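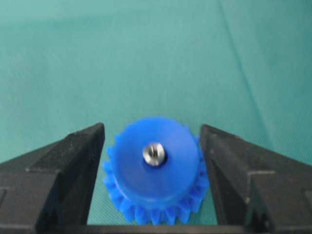 Section 7. Setting Up the Mill and Press

This section covers the Vatow 2111 hand-cranked apple mill and the screw press that goes with it. The leaflet in the box covers the same ground in a single folded sheet, and it promises that you will be making cider in minutes. Plan on an afternoon for the first set-up. Where this guide and the leaflet disagree, we have tried it both ways and are telling you what we would do. Where we haven't tried something, we say so.

7.1 Before you start

You will need a wrench set, a screwdriver, a level, food-grade grease, a clean bucket, a stiff brush, and a pair of gloves you don't mind getting sticky. The leaflet says "no tools required." That is true if you are happy with finger-tight wing nuts on a machine you are about to lean on with your whole weight.

Find a flat, hard floor. Grass is pleasant but the legs sink, and they never sink evenly. A garage or a concrete patio works well. If all you have is grass, put the legs on a sheet of thick plywood.

CAUTION: The mill has cutting teeth inside the hopper. Never reach in while anyone is near the crank. Take the crank off before cleaning, and keep it in your pocket or somewhere else where a helpful child won't find it.

7.2 Assembling the stand

1. Lay the two side frames on the floor with the foot plates facing the same way. The frames look identical. Check the holes near the top: the right-hand frame has one extra, which takes the crank bracket.

2. Bolt on the lower crossbars. Leave every bolt loose for now.

3. Stand the frame up and bolt on the upper crossbars. A second pair of hands is useful here.

4. Set the level across the top, front to back and then side to side. Adjust the feet until it reads true.

5. Tighten the bolts, working corner to corner. Go around once more after that. The first bolt you tightened will probably take another quarter turn.

NOTE: The leaflet shows the feet already adjusted in the first drawing and never mentions them again. If you tighten the frame before leveling it, you will lock in a twist, and the press plate will drag on one side of the basket all season.

7.3 Fitting the mill

1. Wash the hopper, the roller and the chute with hot water and dish soap. New parts are shipped with a thin coat of oil. The leaflet calls this coating "harmless." We have not seen anything to back that up, and the first batch of juice tastes better without it.

2. Dry everything with a towel. Don't leave it to drip overnight.

3. Lower the roller into its bearings with the long end of the shaft toward the crank bracket.

4. Fit the drive gears. Slide the gear onto the shaft, line up the screw with the flat part of the shaft, and tighten until snug. If the screw lands on the round part it will feel tight today and slip the first time you feed it a hard apple.

5. Turn the roller by hand through several full turns. It should move freely and sound even. A click in the same place each time usually means a bit of packing material is stuck between two teeth, so look for that before you blame the gear.

6. Put a thin film of food-grade grease on the gear teeth. Wipe off whatever squeezes out.

7. Fit the gear cover, then the hopper, then the crank.

CAUTION: Do not run the mill with the gear cover off, even to see how it is working. Sleeves and long hair get pulled in fast.

About power drills. There is a popular trick of taking off the crank and driving the shaft with a cordless drill. The leaflet neither allows it nor forbids it, and the Vatow sales page hints at it with the words "ready to upgrade." We don't recommend it. A drill doesn't feel a jam the way your arm does, and by the time you let go of the trigger the damage is done. If you go ahead anyway, please don't ask Vatow to cover the gear. They won't, and for once we think they have a point.

7.4 Setting the gap

The gap between the roller and the back plate decides how fine the pulp comes out. There are two adjusting screws behind the hopper, one on each side.

1. Back both screws out until the plate is loose.

2. Turn each one in by the same amount until the plate just touches the roller teeth.

3. Back each one out one full turn. Start there.

4. Crank through a few apples and look at what lands in the bucket. You want wet, coarse pulp. Big slices mean the gap is too wide. Applesauce means it is too narrow, and applesauce is miserable to press because it squirts through the cloth.

You will see advice online that finer is always better and that you are "leaving juice behind" with a coarse grind. Much of that advice comes with a link to buy a finer roller. Vatow sells one too, part number 2373. We ran it against the standard roller on apples from the same tree at the Hirkton orchard and could not tell the buckets apart, though it did take longer to wash. Ours was one small test and yours may go differently. Try the standard roller for a season before you spend the money.

7.5 Fitting the press

1. Set the tray on the lower crossbars with the spout facing out. Push down on the back corners. If the tray rocks, check that no bolt head is sitting under it.

2. Place the basket in the tray, centered under the screw.

3. Line the basket with the pressing cloth. Let the extra hang over the outside all the way around.

4. Fill with pulp to a hand's width below the rim. Fuller loads look efficient and are slower.

5. Fold the cloth over the pulp, set the plate on top, and lower the screw until it touches.

6. Turn the handle until juice runs. Stop. Wait for the flow to slow, then give it another half turn. Keep on that way.

NOTE: Patience gets more juice than force does. The leaflet claims 85 percent extraction "with ease." It doesn't say 85 percent of what, by weight or by volume, or with which apples. We have never come close by any method of measuring we could think of. Dry, mealy apples in particular will disappoint you.

CAUTION: Do not slide a pipe over the handle for extra leverage. The screw will take it but the frame may not. If the handle will not turn with a reasonable push, the load is finished or the plate has gone crooked. Back off and look.

7.6 First run

Use apples you don't care much about. Wash them, cut out anything brown or soft, and halve the big ones. Feed the hopper a few at a time and crank at a steady pace. Throw the first cupful of juice away, along with any gray streaks of grease that come with it.

After the first basket, stop and check every bolt on the stand. New frames settle. Check them again at the end of the day.

Fresh juice that has not been heat-treated can carry germs, however clean your equipment is. The leaflet describes the juice as "pure and natural," which tells you nothing on that subject. Wash your hands and your apples, don't use fruit from ground where animals graze, and heat the juice before giving it to small children, older people, or anyone who is pregnant or unwell.

7.7 If something goes wrong

Crank turns but the roller does not. The gear screw has slipped off the flat. Remove the cover, line it up again, and tighten.

Crank is stiff from the start. The plate is touching the roller, or the frame is twisted. Loosen the plate first, as it's the quicker check.

Juice is cloudy. That is what fresh juice looks like. The clear juice on the Brannigan and Vatow boxes has been filtered, or was never cider.

Plate tilts as it goes down. The pulp is heaped on one side. Raise the screw, level the load by hand, and start over.

Squeaking from the screw. Wipe it clean and grease the threads. The spray sold for this by Brannigan works, but so does the grease you already have.

7.8 Putting it away

Wash everything the same day. Dried pulp sets hard and the brush will not shift it. Loosen the press screw a few turns, leave the basket out in the air until it is fully dry, and store the cloth somewhere mice can't get at it. Look the machine over in February, when replacement parts are easy to come by. By picking time they are on back order.

Corrections to this section go to Loretta Whitlock at the Motthorpe tool library desk. Please include the number of the step you are arguing with.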